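Flutside uses cookies to remember your settings. Accept | Manage

Keeping a work table cover flat and clean

Last updated: 2018-03-25

My sewing table has a cloth cover, and for a long time it made small waves which spoiled my cutting.
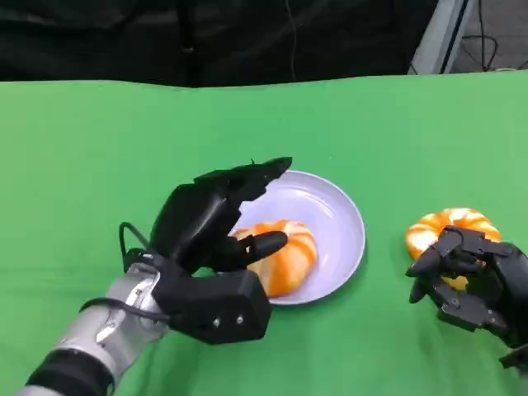 First, wash the new cloth before you cut it to size. Cotton can shrink, and then the corners do not reach. Iron it from the centre to the sides, and let it rest flat overnight – do not fold it again.

For glue spots I wait until they are hard and lift them with an old plastic card. Candle wax goes the same way, then brown paper and a warm iron. Chalk needs only a dry brush.

Comments

Gregor Crichton: Does the iron leave a mark on coloured cloth? Mine has gone shiny.

Catriona Tosh: Gregor, try ironing on the back side.

Yasuo Ueda: I keep 2 covers and change them in November.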